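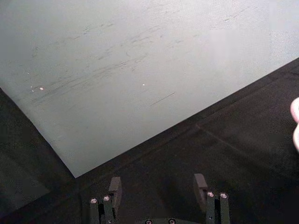

4. Den Greifer an der Platte ausrichten

So, die Mechanik sitzt, jetzt kommt der Teil, für den ich beim ersten Aufbau einen ganzen Abend gebraucht habe (bei euch geht das schneller, versprochen!). Wir bringen dem Arm bei, wo die Ecke der hellen Platte liegt. Alle späteren Fahrten rechnet Akolgo von diesem Punkt aus.

4.1 Legt die Platte auf den dunklen Untergrund und dreht sie so, dass eine Ecke zum Greifer zeigt. Der Kontrast ist wichtig: hell auf dunkel findet die Kantensuche sofort, auf meiner alten Buchenplatte hat sie ständig die Maserung erwischt.

4.2 Schaltet das Netzteil ein und wartet, bis Akolgo »bereit« meldet. Dann im Menü »Greifer« auf »Öffnen« gehen. Beide Finger müssen auseinanderfahren und stehen bleiben. Brummt ein Servo weiter, zurück zu Abschnitt 3.

Achtung: Finger weg aus dem Spalt, auch wenn der Arm gerade stillsteht! Wiebke hat bei uns in der Werkstatt mal nur kurz einen Krümel wegwischen wollen. Es blieb bei einem blauen Nagel, aber muss ja nicht sein.

4.3 Fahrt den Arm von Hand (Taste »Frei« gedrückt halten) über die Ecke, bis sie im Kamerabild zu sehen ist und die Fingerspitzen knapp darunter stehen. Den Wert für die Geschwindigkeit lasst ihr bitte auf 700. Mit 1000 läuft er zwar auch, schwingt bei mir am Ende aber nach.

4.4 Jetzt »Kante suchen« antippen. Akolgo legt zwei Linien über das Bild, eine pro Kante. Liegen sie sauber auf, mit »Übernehmen« bestätigen. Wenn nicht: Licht etwas seitlich stellen und nochmal.

Hinweis: Schlieren und Kratzer auf der Platte sind kein Drama. Meine sieht inzwischen ziemlich benutzt aus, mit dunklen Wischspuren und einem feinen Strich rechts darunter, der ebenfalls schräg nach rechts oben läuft. Stört eine Spur doch mal, stellt den Filter auf 6 und startet die Suche neu.

4.5 Wiederholt das Ganze an einer zweiten Ecke und speichert das Profil. Ich nenne meins immer nach dem Aufbau, sonst weiß ich im Juli nicht mehr, was »test_neu_2« war.

Weiter mit Abschnitt 5, Greifkraft einstellen.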